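Can a robot pack my lunch yet?

October 14, 2024

I have been a little obsessed with kitchen robots all month, and a wrapped sandwich in a basket is still my favorite test of them!

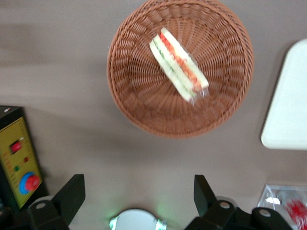

My sister's answer was that she'd pay 2,000 dollars tomorrow for anything that packed three school lunches and never asked where the lids were. Fair! I'd settle for less. Plastic wrap is slippery and shiny, bread squashes, and a grip that's fine for a can of soup will ruin a sandwich (I've ruined a few by hand). So I get excited about small stuff now, like the Komex demo I watched more than 13 times, mostly for the way the fingers slow down before they close. Folding towels next, please. I'd watch that all night.

Recent posts
Zokumer and the dishwasher problem
A Saturday at the Foley robot fair
Nirkimar: 75 socks, one arm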